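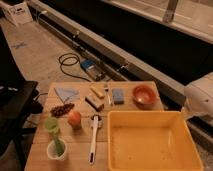
Songül Taşdemir

Print this page | E-mail this page

Every September, when the kids are back in school and people look at their houses properly for the first time since spring, I get the same letter in different handwriting. Should I wait for the robot? A reader in Clotstead put it best: she had read that machines would be tidying kitchens any minute now, and did it make sense to replace her old vacuum and buy a new drying rack, or hold off?

Buy the drying rack.

I have been writing these tips for a long time and I've been promised a self-cleaning kitchen through most of it. I'm not against machines. I'd marry my dishwasher. But the job most of us want taken off our hands is clearing a table, and I'd like to go through what that job asks of you (and of a machine) before anybody puts money down. There are tips along the way that you can use tonight with your own two hands.

Why a messy table is hard

Look at what ends up on one. A folded cloth, a sponge, a piece of fruit, a bowl, a cup, some kitchen tool with a long handle, and a clump of little brown things that could be dried fruit or could be beads. You would clear that without putting down your coffee. Your hand changes shape for each item and you don't notice it doing so.

A machine has to get every one of those right. The fruit rolls if you nudge it. The cloth has no edge worth the name until you pinch one up. The little brown things are the worst, because first somebody has to decide whether they're one object or a great many. I couldn't swear to it myself from the picture, so I won't be too hard on a robot that hesitates.

Then there's the matter of where things go. Sweeping everything into one big yellow container is a fine way to get a bare table. It is a poor way to run a kitchen. Fruit goes in the fruit bowl, the cloth goes in the wash or back on its hook, the sponge goes by the sink, and a cup with something green standing in it had better stay upright. The lifting is maybe half the chore. The rest is knowing your house.

Tip: clear by type, soft things first. Cloths and towels come off the table before anything else, so nothing gets dragged along in the folds. Then fruit and anything that rolls. Then flat and hard things, which will sit there and wait for you. Cups and bowls last, one in each hand.

Tip: loose bits (raisins, beads, dry beans, puzzle pieces) never get picked up one at a time in my house. Slide a sheet of stiff paper under the edge of the table, push the lot onto it with the side of your hand, and fold the paper into a chute. Works over a jar, works over a trash can.

Tip: a tray with raised sides beats a flat one for carrying, and a light-colored one beats a dark one, because you can see the crumbs and the lost earring. Wipe it out afterward. People forget the tray.
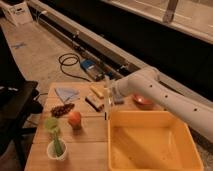 Gripper down beside the bin, which is still empty.

I don't want to read too much into a moment. Maybe the bin filled up beautifully afterward, and maybe it didn't. What I would like you to do, whenever somebody shows you one of these machines, is ask the questions you'd ask a person selling you a mop. How long did it take, start to finish? Who put the things on the table, and had the machine met them before? How often did somebody have to reach in and help? Was the video sped up? That last one catches more salesmen than you would think. I once watched a towel-folding clip at my nephew's house and thought well, that's it, I'm out of a job, and then he pointed to the corner of the screen where it gave the playback speed. We went and had cake.

Also ask what happens when something is dropped. My own grandmother's test for kitchen help was what they did after breaking a glass, and I've never found a better one. A machine that stops dead and waits for you has not saved you any work. You're now the assistant.

What you can buy now, and what I think of it

Floor vacuums. They're good. I have a Talpur, the plain model, and it does the hall and the dining room at 7 in the morning while I'm still upstairs. It doesn't do rugs with fringe, and it has eaten a sock. Notice how this one succeeds: it never has to pick up any particular thing, it just goes over everything. And notice that I have to pick up the floor before the robot can clean the floor, which my husband thinks is very funny.

Tip: before the vacuum runs, get the cords up. Coil them loosely, over and under if you know how, and hang them on a chair or a hook. A cord left in loops on the carpet will be found. Phone chargers are the usual victims, so tie those back with a bread tie.

Window cleaners. I borrowed a Dridier from a friend in Trurkordale and stuck it to the patio door. It cleaned the middle of the glass very nicely and left me the corners, and the corners are what I hate about windows. A bucket and a squeegee took me 5 minutes for the same door, and I got the corners.

Tip: for corners, wrap an old T-shirt over the end of a butter knife, damp, then dry. Go in before you squeegee, or you'll leave drips down your clean glass.

Dishwashers and washing machines. We forget these are robots because they're boxes. They took over the worst part of the chore and left the arranging to us, and I suspect that's how it will go for a good while yet. The clever part of doing laundry is still getting it off the floor and right side out.

Arms. You can't buy one for your kitchen in any way that makes sense to me, and I wouldn't clear the counter space for it if you could. A white arm on the side of a wooden table with a big bin under it is a workshop arrangement. In a shop, I can see it. If your job is the same part coming down the same way all day long, a machine has been doing that for years and good luck to it. My brother-in-law runs a small cabinet shop and he's glad of anything that will feed boards. But he won't let anything automatic near the hardware drawer, where the hinges and screws and odd brackets all live together. He sorts that himself, with the radio on.

Tip for the hardware drawer: tip it out onto an old bath towel, never onto the bench. Nothing rolls off and nothing scratches. Pull out the big pieces first, then pick up the towel by two corners and pour what's left through a wide funnel. You can cut one from a milk jug.

What would change my mind

I'm asked this, so I'll answer. I'd want to see a machine brought into a kitchen it has never seen, mine for instance, after a Thanksgiving dinner. The table gets cleared. The cloth gets folded or put in the hamper, I don't mind which. Fruit comes through with no thumbprints in it. The sponge ends up where sponges go. No one stands behind it with a hand on a switch, and it's all finished before I would have finished it myself, or at least before bedtime – I'm retired, I can be generous about the time. And then it does it again the next day, when the table looks different.

Could happen. People much smarter than me are working on it, and picking up a peach without bruising it is a more honest place to start than most of the advertising. I just wouldn't plan your kitchen around it.

For those who wrote in about the peach stain on the tablecloth: boiling water poured from a height, over a bowl, with the cloth stretched tight and held with a rubber band. Cotton and linen only. If it's been through the dryer already, try soaking overnight in oxygen bleach and don't expect too much.

And to the reader in Clotstead, get the kind of rack that folds flat. The ones with the little cup for forks collect gunk in the bottom, so check that it comes off for washing.

Print this page | E-mail this page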